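Ticket 616 – Service charge added twice on group bookings
Product: Groden table booking and bill module
Site: Gestholm, main dining room
Raised by: Soon-im Bang
Priority: Medium
Status: Closed

Problem as reported

Guests booking through the travel desk pay a deposit that already includes the service charge. When the bill is printed at the table, the charge is added again on the full amount. Most overseas guests don't query it. They assume it is the local custom and some leave a cash tip on top. We found out when a tour leader compared her voucher with the bill for table 21.

Single bookings made on our own site are not affected.

Steps to reproduce

1. Open a group booking that came in through the Serberg travel desk.
2. Seat the party and add any item from the set menu.
3. Print the bill. The line "Service" shows the full percentage and the deposit line below it shows the service already paid.

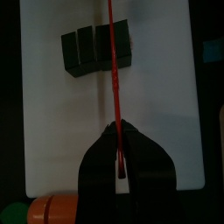 Reply from support

Thanks for the report. We can see the same result on the test site. Please send the export for one affected booking and tell us which version of the bill layout you use. It is printed in small type at the foot of the settings page.

Reply from Soon-im Bang

Layout version is 51. Export attached for the table 21 party. Please note the tip line is switched off here and should stay off. We had it on in January and guests from countries where tipping is not usual thought they had to fill it in.

Reply from support

The layout is the cause. Version 51 reads the deposit as a plain payment and ignores the service flag that Serberg sends with it. Version 56 reads the flag. Updating the layout will not change your tip line setting, but please check it afterwards.

Work done

Layout updated to 56 at 15:40, after lunch service. Test booking made with a deposit, bill printed, service charged once. Tip line still off. The Dixit card reader needed a restart before it picked up the new total – it had kept the old one in memory. 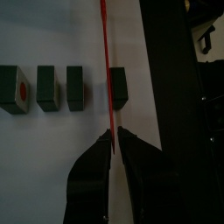 Green blocks in a row on a pale tabletop.

Still open at the time of closing

Bills printed before the update are not corrected by it. Refunds have to be made by hand from the Payments page, one booking at a time. Use the reason "Service charged in error" so they stay out of the discount report. Refunds can take up to 21 days to reach a foreign card, so please tell guests this when you write to them.

Closed by support with the agreement of Soon-im Bang.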